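Week 5 - Friction, and why things stay put

Most of us meet friction as a nuisance: the drawer that sticks, the wardrobe that won't budge for the removal men from Tultenside. It is also why you can stand up. Push gently on a heavy thing and friction pushes back exactly as hard, up to a limit. Past that, you get the wardrobe on your foot.
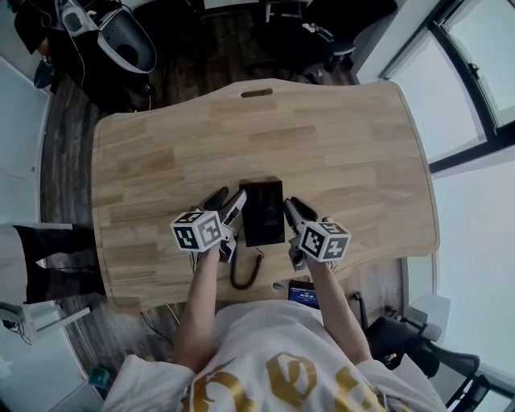 Friction needs a squeeze. Press two surfaces together harder and the limit rises in proportion, a law that holds well enough for coursework. A small black box lying flat on a desk has only its own weight pressing down. Pinch it from both sides and you choose the squeeze yourself - until the box objects.

Problem sheet due by 15:45, Kesex room 509.

Comments

sheet 5 q2 has no mass in it, is that deliberate?

It cancels. Try it.

still on the wardrobe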